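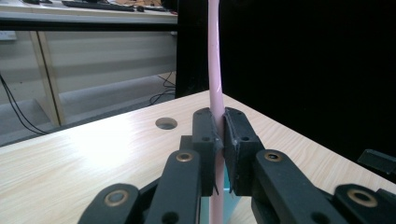 Pink tube held between the pads of the hand-held gripper.

Can a result from a hand-held gripper really carry over to a robot arm?

I'm reading a write-up from the Neniveck group. People did the task with a hand-held gripper, 200 demonstrations in all, and a policy called Vemen was trained on them. The authors then ran it on an arm and report 172 successes. Fine, but out of how many tries? I went through the text twice and can't find it. They also say the method handles "flexible objects," and as far as I can tell that means one kind of soft-looking tube in front of a black backdrop. Am I being unfair? We're deciding whether to spend our December lab time copying this, and I'd like a reason to believe it first.
Vija Strazds
Posted 4 August 2026

Grinix
You're not being unfair. A success count without the number of trials is useless. Look in the supplement before you give up, since that's where groups like to bury it.

On the transfer part, the basic idea is okay. If the arm carries the same fingers and the same camera placement as the hand-held tool, the policy gets nearly the same view in both cases. What doesn't carry over is the person's wrist. People make small corrections by feel and the camera records only the motion. With a long thin thing that bends when you pinch it, I'd expect that to matter a lot. I'd want to see:

Results with the backdrop taken away
Tubes of another color and stiffness
Who scored the trials, and whether they knew which version was running
Failures sorted by cause

We tried a similar setup with 90 demonstrations and got nice numbers until we turned the table. Then it fell apart. Maybe theirs is better, but the write-up gives you no way to tell.

Omerović
works fine for us, just collect more data

Vasilică Nistor
"More data" won't help if it all comes from the same table. I'd hold off on the full copy. Collect a small set, train once, and do 11 trials with the tube starting somewhere new each time. Write down what counts as a success before you start. That's too few trials to prove anything good, but if it fails most of them you've saved yourself the month. Also email the authors for the trial count. If they won't give you one, I'd drop it.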